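Pratdale Staff Forum > Facilities and Dining > Takeout container policy, Building 4

KHafstein_Facilities
Colleagues are reminded that beginning in July the Pratdale cafeteria will charge a deposit of $2 on each reusable container. Paper containers will remain available on request until the present stock of 500 is used. Questions may be posted in this thread.
Kirsten Hafstein, Facilities

bergmann_annex
Will the deposit be refunded in cash or credited to the meal card? The notice at the register does not say.

KHafstein_Facilities
It will be credited to the meal card upon return.

wchamoun
I must respectfully object. Many of us on the second shift eat at our desks and leave after the return counter has closed. Under the present wording, we would forfeit the deposit. 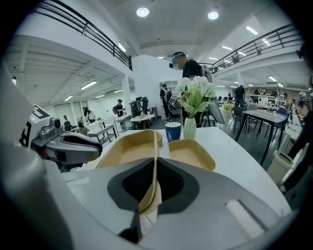

I would also note that paper containers may already be placed in the compost bins, provided they are free of plastic film. The Numus hauling contract permits this.
Widad Chamoun

t_olsen56
I do not share that view. The bins on our floor are regularly rejected for food residue, and the department is billed for it. A deposit is reasonable.

wchamoun
Rejected bins are a matter of signage. They should be addressed separately.

bergmann_annex
The Bilen site keeps a return rack by the exit at all hours. Could the same be done in Building 4?

KHafstein_Facilities
I will raise the rack with Dining Services. The deposit stands as announced for the time being.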